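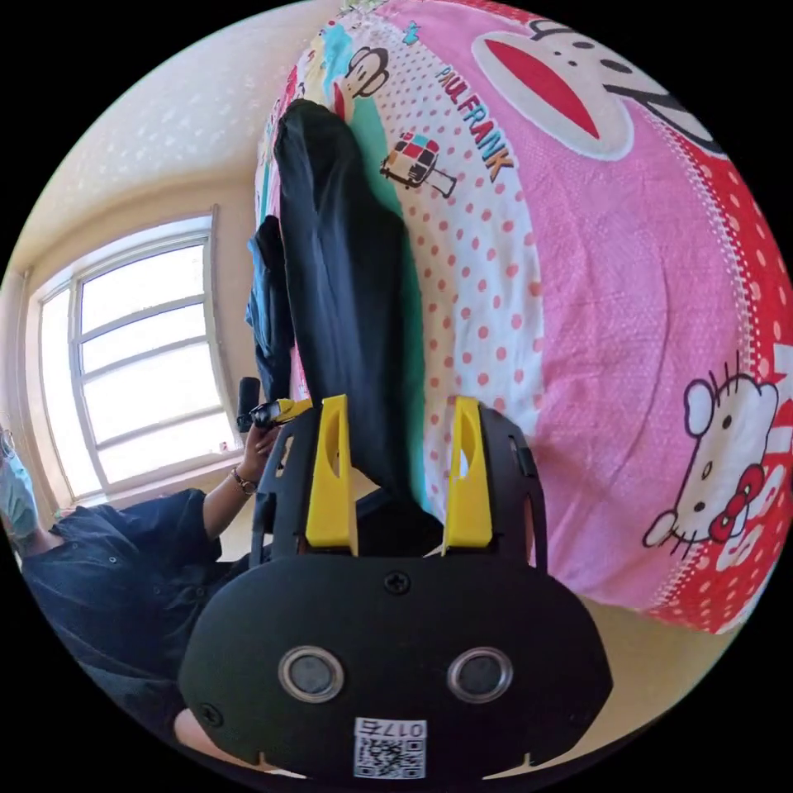 Re: [droraleck-linen] Folding dark garments on a printed duvet

From: Orathai Paisan
To: droraleck-linen list
Subject: Re: [droraleck-linen] Folding dark garments on a printed duvet

Replying to the list because two people asked me the same thing off-list. My answers are between the quoted parts. I have trimmed the signature and the part about the dryer, which belongs in the other thread.

> I've been through the Bumholm folding notes twice and I can't work
> out why they insist on a plain surface. I fold on the bed. The bed
> has whatever cover it has. At the moment that's a kids' character
> duvet and I get the laundry put away all the same.

The plain surface rule was written for sorting, and it got copied into the folding section when the notes were merged. For sorting it makes sense. Small pale items such as socks, hankies and face washers disappear on a busy print, and you find them at bedtime. For folding, one garment at a time, the print matters much less than the contrast in tone between the garment and what is directly under it.

The duvet I work on is about as busy as they come. It has a Paul Frank monkey and a Hello Kitty face on it, red polka dots, and areas of pink, white and red. A dark navy garment folded into a long strip reads perfectly well against that. The two long edges are easy to follow. There is a teal stripe running down the duvet beside the strip, and I use it as a straightedge. If the gap between the fabric and the stripe is even from one end to the other, the fold is straight. If it tapers, open the last fold and redo it. I do not bother with a ruler or a folding board.

Where I would go to a plain surface is for anything that is itself printed, and for white items with a hem you need to find.

> Second question. The notes say "lengthwise first, then across" for
> everything. I've always gone across first for tops and lengthwise
> for trousers. Does the order make any difference once it's in the
> drawer?

It makes a difference to the bulk. Going across first puts the thickest seams on top of each other early, and every later fold has to go around them. Lengthwise first gives you a long strip of more or less even thickness, and the cross folds are then all the same job.

My sequence for a dark top in a medium knit:

1. Lay it face down, with the hem nearest you. Flatten from the centre outward with the flat of the hand.

2. Bring one side in to the centre line. Lay the sleeve back along the body so that it doesn't cross the centre.

3. Repeat on the other side. You now have a strip. Check both long edges against whatever straight line you have.

4. Take hold of the strip at the hem end, through all the layers. A pinch on the top layer alone will drag it over the ones underneath, and you will get a ridge at the first cross fold.

5. Fold up by one third, let go, flatten, then fold again.

Step 4 is where most of the trouble on this list comes from. The pinch needs to be in the middle of the strip's width. If you hold it off to one side, the far edge lags and the whole thing comes up crooked. People then blame the cover for being slippery.

> Also the mattress. Mine is soft and the fold never comes out flat.
> I've tried a sheet of cardboard from a shirt packet under it.

Cardboard from a shirt packet is too small. It gives you a hard patch with a soft edge around it, and the crease forms at the edge of the card. Use something larger than the flattened garment or use nothing.

A duvet over a mattress is two soft layers. Pressing straight down pushes the fabric into the filling and it springs back. Stroke along the fold instead, with light pressure, from the closed end to the open end. Pull the duvet tight first so that the filling is level under the part you are using. I also turn the border away from me where I can. Mine has a red zigzag-stitched border along a curved edge, and a stitched border is thicker than the field. Any garment that lies across one will have a step in it.

If your mattress is so soft that you sink when you sit down next to the pile, fold standing up. Sitting tilts the surface toward you and the finished stack walks.

> Last thing, how are you all dealing with the stuff that's waiting?
> I end up with a heap at one end and the folded pile slides into it.

Waiting items go at the edge of the bed, to the left if you are right-handed, and they are allowed to hang over the side a bit. That keeps the centre clear. Bunched is fine for a short while if the fabric is a knit. For woven cotton, lay the items flat over one another, or you will be ironing them.

Finished items never go on the bed. They go on a chair or straight into the drawer. A bed is a work surface in this arrangement, and the moment it also becomes storage you have the sliding problem you describe.

For those who like figures, I kept a tally through September. It came to 419 items, including the spare room linen. Of those, 357 went into the drawer at the first attempt. The other 62 were opened and folded again at least once. I noted the causes only loosely, but the largest group was cross folds started from an off-centre pinch, and the next was garments folded while the cover under them was rucked up. I have no entry at all for "couldn't see the edge because of the print". That is one household and one duvet, so take it for what it is worth.

On time, a full load takes me almost 60 minutes if I sort and fold in the same pass. Sorting first on the kitchen table and then carrying one category at a time to the bed is quicker, though I have not timed it properly and won't put a number on it.

A few points that came up in the off-list messages:

Lint. Dark navy picks up everything from a light-coloured cover, particularly if the cover is brushed cotton. Run the roller over the duvet before you start. Doing the garment afterward means doing both faces and the inside of the fold.

Dye. Someone was concerned about new navy items marking the white areas of a cover. I would not fold anything on a pale surface while it is damp, new or otherwise. Fully dry, I have had no transfer.

Drawer depth. The Nistor chest that several of you own has shallow upper drawers. Folding in thirds from the strip gives a packet that stands up too tall for them. Fold in quarters instead, and file the packets with the rounded edge up. The lower drawers take thirds without trouble.

Colour order. I don't use one. If you do, keep navy and black apart on the bed as well as in the drawer, and check them by the window. Under a warm bulb they are the same colour.

Pile height. Ten knits or so is as high as I would stack in a drawer before the bottom one starts to take a permanent crease. Filing them on edge avoids the question.

> I'd be in favour of just deleting the plain surface line if the
> others agree.

I would move it to the sorting section and leave it there. For the folding section I suggest this wording:

"Any level surface will do, patterned or plain. Choose a part of it that contrasts in tone with the garment. Use a stripe or seam as a straight line if there is one. Pull soft covers tight before starting, and keep clear of stitched borders."

If there are no objections by the end of the month I will send the change to Beten, where the master copy of the notes is kept. Please reply on this thread and not on the dryer one. I would also like to hear from anyone who folds on a quilt with a raised pattern, as I have no experience with those and the notes currently say nothing on the subject.

The fitted sheet section is separate and I am not touching it.

Orathai Paisan

--
droraleck-linen mailing list
Replies go to the whole list by default. Please trim quoted text.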